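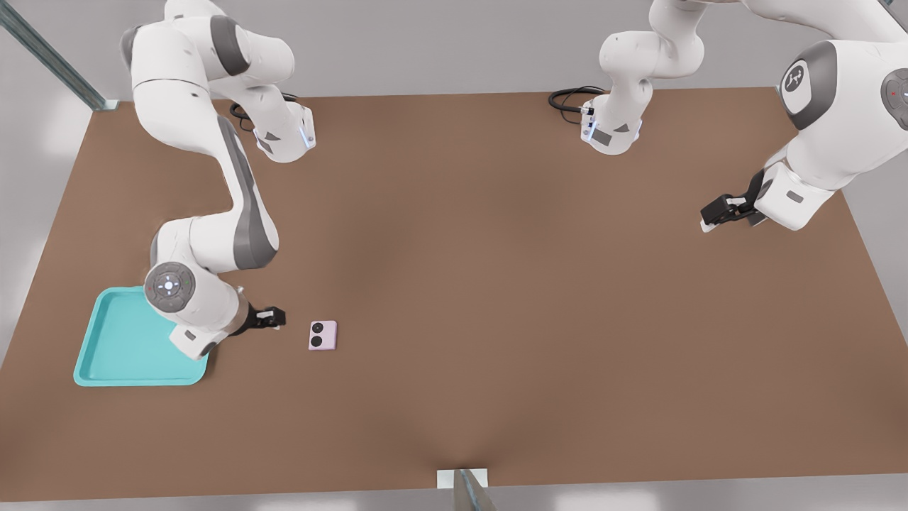 Every robot that works near people has to follow rules. Some of the rules are written down by governments, some are agreed by engineers from lots of different countries, and some are just good habits that a workshop has picked up over the years. Robots do not know the rules in the way that you know the rules at your school. People have to build the rules in, or put them on the wall, or both. Take the two white arms over the brown table. Each one has a black gripper with two fingers, and each one has its own side to work from. The turquoise tray is on the left, and the small pink square is out in the open where a gripper can get to it. The middle of the table is kept clear. Keeping it clear is a rule, and we will come back to it.

What is a standard?

A standard is a set of instructions that lots of people have agreed on. You use standards every day without noticing. A plug fits the socket because both were made to the same standard. A sheet of A4 paper from one shop is the same size as a sheet of A4 from another.

Robots have standards too. There are standards that say how the stop button should look, and standards about how hard a robot is allowed to push if it touches a person. They can be long and rather dull to read. The safety folder at the Rostinton workshop has 227 pages in it, and the people who work there have to know which pages matter for their job.

A law is different from a standard. You must obey a law. A standard is often something you choose to follow, although sometimes a law says that you have to follow a particular one.

Try it on a computer first

When engineers want to teach a robot arm a new job, they often start with a simulation. This is a model of the arm and its table inside a computer, a bit like a video game but with much more careful measuring. If a simulated arm bumps into a simulated table, nothing gets broken and no one gets hurt.

At Rostinton the rule is that a new job must be run 349 times in simulation before a real arm is allowed to try it. If the job is changed, even a little, the counting starts again from one. Chidubem Lawal, who looks after the robot rules there, says people grumble about this. "They say they only moved the tray," he says. "I say, then it is a new job."

Passing the simulation does not mean that the real arm can do what it likes. The first real runs are done slowly, with a person standing by the stop button and doing nothing else. They can't check their phone or drink their tea.

The rules for a table with two arms

One arm is fairly easy to keep safe. Two arms are harder, as they can reach into each other's space. These are the main rules for a shared table.

Each arm has a home. When it is not working, it goes back there and waits.

Only one arm at a time may use the middle. If the left arm is in the middle, the right arm has to wait, even if that makes the job slower.

Arms slow down near each other, and stop if they get too close.

Things go where the plan says. If the plan says the tray is on the left, a person should not slide it to the right because it looks tidier.

Clear the table of anything the job does not need. A pencil or a sandwich can confuse a robot that has been told to look for one small object.

Check the view

Many robot arms are given a camera close to the gripper, so that the computer can see what the fingers are near.

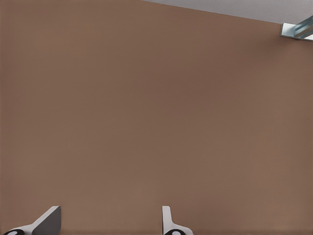 Picture: Slaoui simulation library

From close up, you can see the two fingers with a wide gap between them and plain brown surface beyond. There is nothing in the gap. A good rule for this kind of view is that the fingers should always be in it. If the computer can see the fingers and the object together, it can work out how far one has to move to reach the other.

There is a rule about shiny things as well. Look at the metal in the top right corner, with its bright and dark stripes. Shiny metal can be tricky for a camera, and a bright patch might be mistaken for an edge. A plain, dull surface is easier. At Listhorpe, where they sort small parts for bicycles, all the worktops were painted with matt paint for this reason.

Shadows can cause trouble too. The soft shadow next to the metal is not an object, but a computer has to learn that. Engineers test a job with the lights in different places to make sure the robot doesn't try to pick up a shadow.

Who is in charge?

A person is always in charge of the robot. There must be a name on the job sheet, and it has to be someone who is in the building. If something goes wrong, that person stops the arms, writes down what happened and decides whether it is safe to start again. Writing it down matters even when the mistake was a small one. The Privulholm training centre keeps a notebook of small mistakes, and new starters read it on their first Friday.

Words to know

Gripper: the part of a robot arm that picks things up.

Joint: a place where the arm can bend or turn, like your elbow.

Simulation: a computer model used to try something out.

Standard: a set of instructions that many people have agreed to follow.

Something to try

You need 2 people, a table, a tray and a small object such as a rubber. Sit on opposite sides. Each of you is a robot arm and may use only one hand, with your thumb and first finger as the gripper. Put the object in the middle and the tray on one side. Now move the object to the tray, with both of you taking a turn at carrying it, and without your hands ever touching. Write down the rules you needed. Then swap with another pair and see if they can do the job using your rules and no talking.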